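About us

Skuvbridge is a catering kitchen and packing room in one building. We prepare meal trays and fruit boxes for offices, day nurseries and two clinics in our town. Liliana Vitale started the firm with one oven and one rented van, and she still comes in at five in the morning on most days. Leopold Zwahlen joined her later and takes care of everything that has a plug. Today we are 20 people in the kitchen and the packing room together, and on a busy day we send out up to 1,000 portions.

For a long time all of the packing was done by hand. We were proud of this, and in some ways we still are. But the work at the line is hard for the shoulders and the wrists. You stand in one place, you take a piece of fruit from the left, you put it in the box on the right, and you do this until lunch. Several of our colleagues had pain and did not tell us, and we learned it only when they asked to change to the washing-up. We should have asked earlier. It was for this reason, and also because we could not find enough people for the early shift, that we began to look at robots.

How we work with the robot

We have one robot arm. In the packing room it is called Cororine, a name which came from the children of our colleagues at the summer party in August. Cororine does not work on the line yet. It has its own table, and there our people teach it and test it with the kind of things it will meet later: bowls, plates, bottles, fruit in different shapes. Soft things are the most difficult. A box is always a box, but a banana is different each time, and you cannot press it like you press a box.

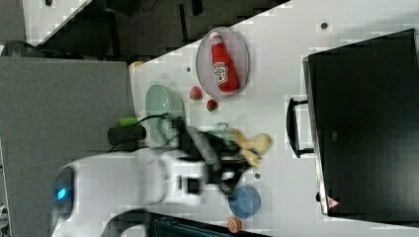

Cororine at its practice table, with bowls, strawberries and a ketchup bottle on its plate.

It was important to us that the teaching is done by the same people who did the packing. We could have given this task to an outside company, and one company, Varkon, made us a good offer. We bought the training course from them and kept the rest in our own hands. Two colleagues from the early shift went to the course first, and then they showed the others. Nobody needed to know programming. What they needed was to know how a full tray should look, and how a person picks up a thing which can be damaged. This they knew already, better than Leopold and much better than the salespeople.

One of the first results was a list. Our packers wrote down all the small decisions they make in one hour, and it came to 142 lines. Which side of the fruit goes down. When a bowl is too full for the lid. What to do if the label is crooked. We had never before written these things on paper, and now every new colleague receives the list in the first week, also those who will never touch the robot.
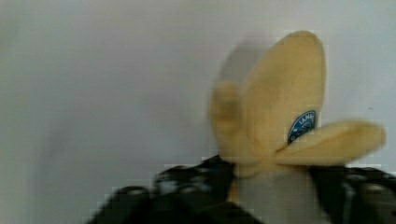 Some of these lines we have taught to the arm and many we have not, and we think a part of them will stay with people. Checking the smell, for example, or seeing that the salad is not so nice today and calling the kitchen before the whole delivery is packed. We prefer to say this openly, both to our colleagues and to our customers. The boxes you receive today are still packed by hand.

What it changes for us

Before the arm was delivered, we made an agreement with everybody in the packing room. It is short and it hangs beside the door of the changing room. No one loses their position because of the robot. No one earns less when their task changes. If you do not want to work with the machine, you can say so, and we look together for another place in the house. Two colleagues have said so. One is now with the drivers and the other is in the cold kitchen, where she wanted to be for years.

For the others, the day has a different shape. Those who teach the arm do this for a half shift and then change back to packing or to ordering. At first some found the teaching boring — you repeat the same movement many times, and progress is slow. Some still find it boring, and we change the groups more often for this reason. Others like it very much and stay after the shift to try one more thing, so that Leopold has to send them home.

There were worries too, and they have not all disappeared. People asked if they are teaching a machine which will later replace them. It is a fair question. Our answer is the agreement by the door, and a meeting in the canteen every month where the numbers are shown: how many people work here, how many hours, how many sick days. Liliana presents the numbers herself and anybody may ask about them.

Visit us

The kitchen is on the Sutter side of the old goods yard, behind the tyre shop. Come in through the green gate and ring at the second door. On Saturday morning we open the packing room for customers, neighbours and people who think about working here. You will get a hair net and a coffee, and you may ask our packers whatever you like about their work and about the robot.

We are looking at the moment for one person for the early shift and one for the cold kitchen. Experience is welcome but not necessary. Please write a few lines about yourself, or simply come by after two o'clock, when the vans are back and Liliana has time to talk.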